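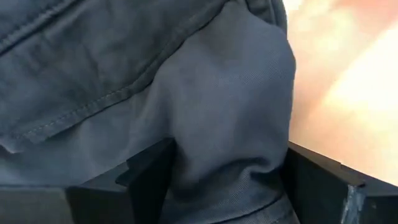 Doina Tomić

Textiles and Clothing, Unit 4: Seams and How They Wear
Handout for the May sessions

Read this before the workshop. Bring one old garment you are willing to take apart, a seam ripper, a ruler and a pencil. Scissors and thread are in the room.

1. Terms

A seam is the line where two pieces of cloth are joined. The seam allowance is the strip between the stitching and the cut edge. The right side of the cloth faces out when the garment is worn. A hem is a single edge folded and stitched down. Students mix up hems and seams every year, so check your labels before you hand in the worksheet.

2. Four seams you need to know

Plain seam. Right sides together, one row of stitching, allowances pressed open or to one side. Quick to sew and easy to alter. The raw edges need a finish if the cloth frays.

French seam. Sewn first with wrong sides together, trimmed, then turned and sewn again so the raw edges are closed inside. Good for thin cloth. Too bulky for coats.

Flat-felled seam. One allowance is trimmed, the other is folded over it and stitched down. Used on jeans and work shirts.

Lapped seam. One edge is folded under and laid on top of the other, then stitched from the right side. Common with yokes and leather.

3. Puckering

Seam pucker is a row of small ripples along the stitching. The usual causes are thread tension set too tight, a needle too thick for the cloth, or two layers feeding at different speeds. Thread that shrinks in the wash can also do it. Dark, plain cloth with light falling across it from one side shows pucker clearly. Prints hide it.

Test on a scrap first. Sew one line, change one setting, sew another line next to it. Write the setting beside each line in chalk.

4. Needles

Size 90 is fine for most medium-weight cloth. Stojan Trajkovski will hand out finer needles for the lightweight samples. Please return them to him, and do not put used needles back in the packet.

5. Worksheet

Cut a section from a side seam and one from a shoulder or sleeve. Mount both on card. For each, name the seam, measure the allowance and note any broken stitches. Then write a paragraph on which seam took more strain and how you can tell.

The worksheet is worth 30 points. Late work goes to Panagiotis Radulović in Room 16, with your name on the back of the card.

Next unit: pressing and interfacing.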